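How to record a chair-tidying task so the rest of the team can live with it

Our site at Plistville started moving its room resetting work over to robots last year. Before a robot can put a cushion back on an armchair, someone has to show it, many times over, with a pair of hand-held grippers. Most of the people doing this used to reset the rooms themselves. This page covers how to set up and run one recording task, and what to sort out with your colleagues first. It assumes you have done the basic gripper training and can pair a set without help.

Before the first take

Agree the hours. A recording block needs a patch of floor that other people will stay out of, and at Plistville that floor is shared with desks. We book ours through the same calendar as the meeting rooms. If you skip this you will spend the morning asking people to move their bags.

Agree who appears in the recordings. Other staff will be in the background. Put the notice up at the door the day before, not the same morning, and tell people where they can sit if they want to be out of view. Anyone can ask for a take to be deleted and does not have to say why.

Write the task in one line. Ours says: "Cushion starts on the floor, ends lying across the seat." If two people read the line and would finish in different positions, rewrite it.

Setting up

1. Place the armchair with clear space on every side you plan to work from. You will be leaning over it, so check your feet have somewhere to go as well as your hands.

2. Tape the corners of your working area. Red tape shows up best on our concrete. Replace it when it starts to lift.

3. Look at where the cables run. Move what you can and tape down what you can't. You will be looking at your grippers and won't see a lead behind your heel.

4. Check both grippers. The lights should be green and the marker cubes clean. A thumbprint on a marker is enough to spoil tracking, so wipe them with the dry cloth from the kit — never the wet wipes from the kitchen.

5. Open and close each jaw five times. If one sticks, swap the pair and fill in a fault slip.

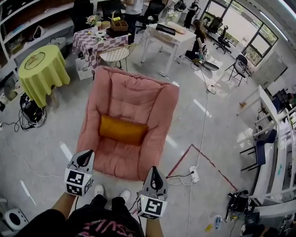

Written by the floor lead, Task Recording, Trullent (Plistville site)
August 2023

Recording a take

Start with both grippers held still over the chair for a slow count of two. Then move to the cushion. A bolster is awkward because it rolls, so take it with both grippers, one towards each end, and lift before you travel. Dragging it over the arm of the chair looks fine to us but gives the robot a bad habit.

Lower it on to the seat, open both jaws, and draw back in a straight line. Hold still again for two. Say "end" and stop the recording.

If you drop the cushion, carry on and pick it up. Recoveries are useful and should be labelled as such in Cruzado, under Outcome. If you knock the chair out of position, stop, bin the take and put the chair back.

Change something small every few takes: the angle of the chair, which side you stand, how far away the cushion starts. Write the change on the sheet when you make it. Filling the sheet in afterwards from memory doesn't work.

How much to record

The full set for this task is 1000 takes, shared across the team. We accept 800 if the remainder is made up from the footstool task, as the movements are close enough. No one should do more than 156 in a shift. That limit came from the staff, after several people reported sore wrists in the first month, and Cruzado now locks your login when you reach it. Please don't borrow someone else's.

Breaks are paid and count as task time. Put the grippers in the charging tray when you stop, and shake your hands out.

What has changed for the people here

The old room resetting job was a lot of walking and lifting. This one is mostly bending and standing, with more concentration. Some people prefer it. Others asked to go back on the rota, and four have done so. Pay grades stayed the same until October, when recording work moved up one grade, and that should have happened at the start.

The question we hear most is whether people are training their own replacement. Your site manager has to answer that in writing before you begin, with the roles and dates named. At Plistville the agreement is that resetting posts are not cut while recording is going on, and that anyone recording has first refusal on the robot attendant jobs. If your site has no such letter, ask for one before you pick up the grippers.

Keep people's own way of doing things where you can. Experienced staff have a knack for getting a cushion to sit properly, and early on we told them all to copy one method. The takes were worse for it.

Closing the session

Upload from the Flerkis dock and wait for the tick against each file. Sort the fault slips. Leave the tape down if you are booked again tomorrow, otherwise lift it. Move the armchair back to the store and hand the floor over in the calendar so the desks can spread out again.

Problems with uploads or locked logins go to the site desk on extension 1744.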